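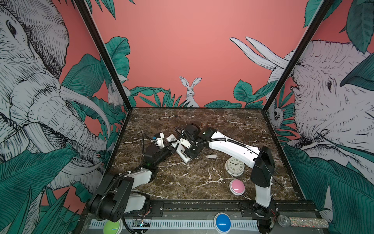
# Nerthorpe tabletop objects, notes and card

Maintained by Oda Strand. Last revised in September by Ebbe Wallin, who disagrees with parts of it.

The list covers the small household things we put on the marble-look top with the jungle walls: the round analog alarm clock, the pink push button, and whatever else gets added. There are 293 entries in `objects.csv`. I doubt all of them are useful.

## What an entry holds

- `name`: plain words, no brand unless it is printed on the thing
- `color`: one word if you can manage it
- `pose`: upright, tipped, face down
- `neighbors`: what sits next to it

The clock is cream-white with a white face, black numerals and black hands. It goes in as `tipped`, face up. Trygve Magnusson wanted a `time_shown` column. I said no. Those hands get knocked, and a column full of wrong times is worse than no column.

The button is `pink`. Its dome is lighter than its base, and we had a long argument over `red-pink`. If you need two shades, use the notes field.

## Things I don't trust

1. **The backdrop.** Salmon pink behind a pink button is a poor choice if you care about color. The Girel sheet was meant to fix this with a gray wall. I haven't seen a result that convinces me.
2. **The tabletop.** White veins on dark brown look fine until you try to trace the edge of something pale.
3. **"Everyday objects."** Whose day? Hortensia Echeverri checked 76 names against what she owns at home and matched 10.
4. **Neighbors.** "Next to" was never defined. Linnea Halvorsen uses a hand's width. I use my own judgment, so our rows don't agree.

## Before you use it

Read the notes field. Row 3967 in the old Wuven export is a duplicate and should be skipped. Don't merge that export into this one, whatever the script offers.

Corrections go to Oda. Please say which row you mean.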